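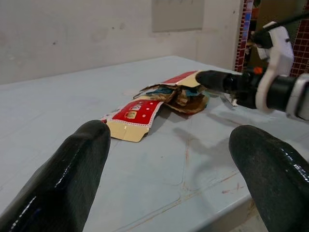
Packing and Unpacking Assistant, Part Time
Prallar Returns Room, Lamach

We're looking for one more person to join our returns room, and we'd love it to be someone who really enjoys boxes. Yes, boxes! Gift cartons, cookie boxes, shoe boxes, the squashed ones, the torn ones, the ones stuffed with brown paper. They all come across our tables, and somebody has to open them up, sort out what's inside and decide what can be used again.

The room is small and friendly. Musyoka Temba runs the morning shift and Dennis Mabula has the afternoons. On a normal shift we get through 144 parcels, and in the weeks after the holidays it goes up to 229, so there's always something to do (and usually something surprising at the bottom of a carton).

What you'd be doing

Opening returned packages and taking out the contents without doing more damage.
Pulling apart crushed paper, cardboard and filling, and putting each in the right bin.
Flattening boxes for recycling. Printed and shiny cardboard goes in its own stack, so please ask if you're unsure about a piece.
Noting torn or crushed packaging on the sheet, with the parcel number.
Wiping down the tables at the end of the shift. They've had years of use and the paint shows it, but we like them clean.

What we'd like from you

You don't need any experience. Musyoka had never worked in a stockroom before he came here, and now he can fold a carton flat faster than anyone I know. You should be comfortable on your feet for a few hours, able to lift a full paper sack, and happy to do the same kind of job many times over. If you're the person at the birthday party who saves the wrapping paper, we want to hear from you!

Hours and pay details

Shifts are four hours, mornings from 8 a.m. or afternoons from 1 p.m. You can pick one or mix them, as long as we know the week before. The job starts in June and runs through the end of the year, with a good chance of staying on. The hourly rate is on the form at the front desk, along with the break times and the bus pass information. Gloves and aprons are provided.

How to apply

Send a few lines about yourself to Lyle Dunleavy at the Prallar front desk, or stop by Room 322 any time before noon. A résumé is fine but you don't have to have one. Tell us which shift you'd prefer and when you could start. Everyone we invite in will spend 10 minutes at a table with Dennis, opening a couple of parcels and asking whatever they like about the work. Closed shoes, please.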